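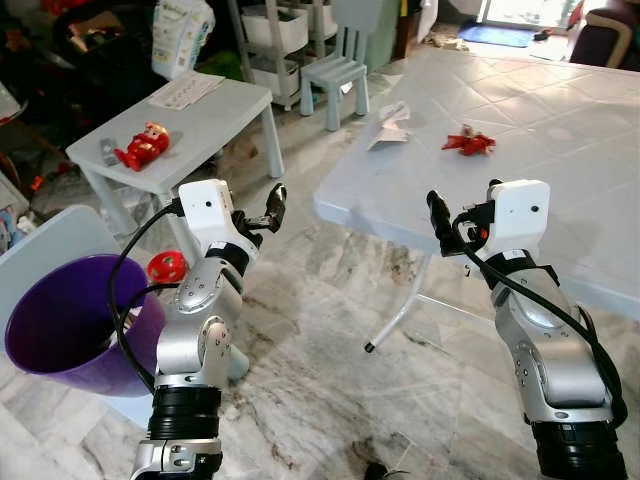
Is a marble floor sealer worth paying for every year?

Posted in Home and Garden > Floors, September 2026

We moved into a ground floor flat last May and the main room has a polished marble floor. The previous owners left a folder of paperwork, including invoices from a firm called Drinari who came every year to "deep clean and reseal". They've now written to me offering to carry on at 170 pounds a visit, and the letter says the stone will "degrade rapidly" without it.

I'm not convinced. The same letter says the building's original hall floor dates from 1808 and is still in lovely condition, and I doubt anyone was going round with a bottle of sealer back then. I've also been told by a neighbour that polished marble hardly takes sealer at all, and by the man in the tile shop that it must be done every six months with something called Kovura, which he happens to sell.

We don't wear shoes indoors. There are two dull patches near the kitchen door which I'd like gone, and Drinari say resealing will sort those out too. Will it? And do I need the yearly visit or am I paying for someone to mop?

Vorkitz

Tagged: marble, sealing, stone floors, maintenance contracts

Sorted by most helpful

Danko

Test it before you pay anybody. Put a spoonful of plain water on the floor somewhere out of the way, leave it for 20 minutes, then wipe it up. If the stone underneath has gone darker, water is getting in and a sealer might do some good. If it looks the same as the rest, there's no hurry. Try it in two or three spots, including by the kitchen door, as the wear won't be even.

Your neighbour is mostly right. A polished surface is quite tight and doesn't soak up much. Honed marble (the matt sort) drinks more. A penetrating sealer goes into the stone and slows down stains, which gives you time to wipe up the coffee. It doesn't put a shield on top, whatever the leaflet shows.

The dull patches are the part of that letter I'd be cross about. By a kitchen door they are very likely etching, where lemon juice, vinegar, wine or the wrong cleaner has eaten at the polish. Sealer won't stop that happening and won't put it right afterwards. Light marks can sometimes be brought back with a marble polishing powder and a damp cloth. Deeper ones need somebody with a machine and the proper pads. Ask Drinari, in writing, whether their 170 includes polishing. I'd bet it doesn't. 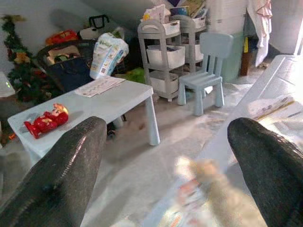
As for what you clean it with from week to week, use warm water and a small amount of pH neutral cleaner, and change the water more often than you think you need to. A lot of "tired" marble is only dried cleaner. No vinegar, no bathroom spray, no limescale remover, and go easy on steam mops, which I wouldn't trust on older grout. Felt pads under anything with legs, and look at them now and then because grit gets stuck in them and then they scratch.

I did my own hallway 11 years ago and have resealed it twice. I can't prove the second time made any difference.

3 replies

Vorkitz: Did the water test. No change in the middle of the room, slightly darker by the kitchen door. I've asked them about polishing and got a brochure back.

Danko: Then do the bit by the door yourself with a small bottle. Wipe off whatever hasn't soaked in before it dries or you'll get a haze that's a pig to shift.

Vorkitz: Will do. Brochure doesn't mention polishing once.

stonecold_mo

just get it done, its marble, its expensive. my sister never sealed hers and it looks awful now. we use the kovura stuff and its fine

1 reply

Danko: Awful how, though? Stains, scratches or dull? Sealer only helps with the first one.

gratefulgrouter

I'd agree with the test, but wouldn't write off the yearly visit altogether. If they're lifting old product off and cleaning the grout properly, that's a fair bit of work, and you may not fancy doing it on your knees. The word that bothers me is "degrade". Ask them what exactly would happen to the floor in a year with no visit and see if you get a straight answer.

Also check your lease. Mine had a line about keeping stone floors "professionally maintained", and the managing agent tried to tell me that meant one particular company. It didn't say that anywhere. I asked them to show me the clause and never heard back.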